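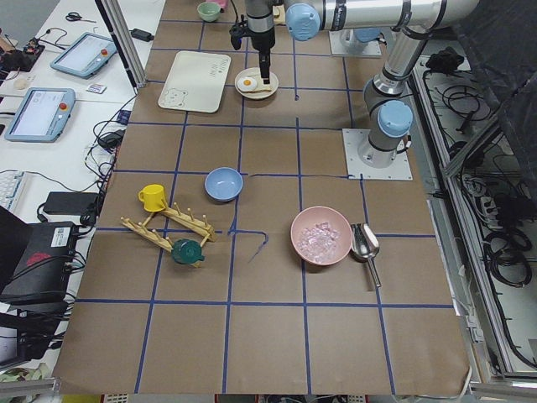

Progress report to Peststead: tabletop kitchen set, second period
Prepared by Atieno Kioko, 24 Jan 2024

1. Scope
The grant covers the selection and layout of a small breakfast set for table work. The set is limited to items that can be bought again without special order. Purchases are logged in Listia under the 118 item codes agreed in May.

2. Table surface
The surface is brown paper, marked off in a grid with blue tape. The grid gives every item a cell, and positions are recorded by cell. Tape lifts at some crossings and loose strips curl up on the paper. Harno has quoted for a wider tape; no order has been placed.

3. Items in use
Food items are a fried egg and sliced bread, served on a round plate. The egg goes on the plate alone or over the bread. Ice is kept in a pink bowl with a metal serving tool beside it. A light blue bowl is held empty as the receiving bowl. The pale wooden rack has no fixed cell -- its angle is noted with each layout.

4. Spending
Spending for the period was $821, all of it on tableware and paper. The Urio delivery was short by 14 side plates. A credit note has been requested.
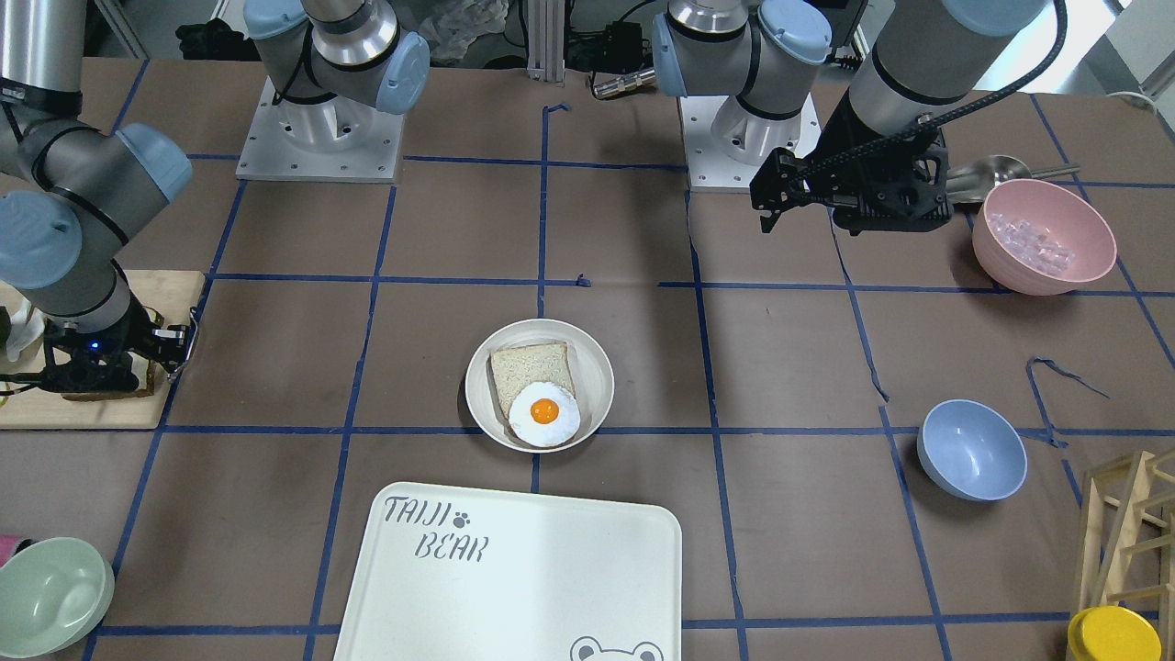
Does the rack need to be replaced before the next period?
The present rack will stay in use, and the money set aside for it moves to paper and tape.

5. Next period
Layout sheets will be reissued with cell labels on two sides. Another 100 sheets are to be printed -- the cost falls under the existing paper line.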